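# Keg line cleaning on a two-tap setup

The bar is called Lovero. It has two taps, one cold room the size of a closet, and a line run of 28 feet from the coupler to the faucet. I look after the draft system on Thursday mornings before they open. These are my notes on the cleaning routine after I changed it in July, mostly so I stop keeping them on the back of delivery slips.

The old routine was a flush with cleaner, a rinse, and back to pouring. It was fine for the pilsner. The second tap rotates, and after a run of fruited sours the next keg (a plain wheat beer from Warness) came through with a faint raspberry note for the first few pitchers. The line was clean by the usual check, meaning the rinse water tasted of water. The smell had gone into the tubing wall. Vinyl does this. Barrier tubing does it much less, and the run at Lovero was vinyl from the wall to the tower, installed before my time.

I replaced it with barrier line, same inner diameter, and kept the length the same so I would not have to rebalance the pressure. I had to rebalance it anyway. The new line has less drag per foot, and the first pint was two thirds foam. I brought the regulator down in small steps and the temperature in the cold room down by 2 degrees, then left it overnight. By the next evening it poured normally.

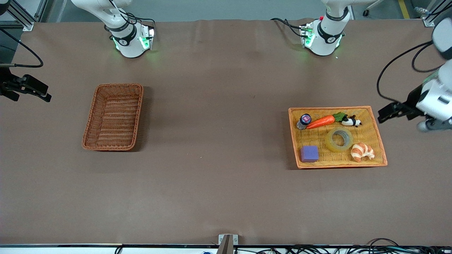
Disassembly is the slow part of the job. The faucet comes off with a spanner wrench and breaks down into the shaft, the lever, the collar, and a set of small seals that roll away if given the chance. I used to lay them on a bar towel, which hid the seals in its folds. Smooth brown paper over the whole tabletop works better: dark rubber shows up against it, and it gets thrown out when it is stained. I lay the parts left to right in the order they come off and put them back right to left. The coupler gets its own end of the table, because its seals look close enough to the faucet seals to be swapped by mistake, and I have made that mistake.

The current routine:

1. Disconnect the keg, fit the cleaning coupler, and push out the beer with cold water.
2. Pump warm alkaline cleaner through the line for 10 minutes. The pump is a small Trukix and it is loud.
3. Rinse until the pH strip matches the tap water.
4. Strip the faucet and coupler, brush, rinse, reassemble.
5. Reconnect and pour off until the beer runs clear of water.

Acid cleaner goes in once a quarter for beer stone, after the alkaline step and a full rinse. The two must never be in the line together.

Prapai Thongdee, who runs the bar, asked whether the loss at step five could be cut. I measured it on the pilsner side at 200 milliliters past the point where it looked right, so I was pouring too much away. I now stop earlier and taste it.

The rotating tap gets an Intarasuk rice lager next. It is pale and very light, so it will show any leftover flavor in the new line. The coupler gasket on that side also has a nick in it and I need to order a spare before the keg arrives.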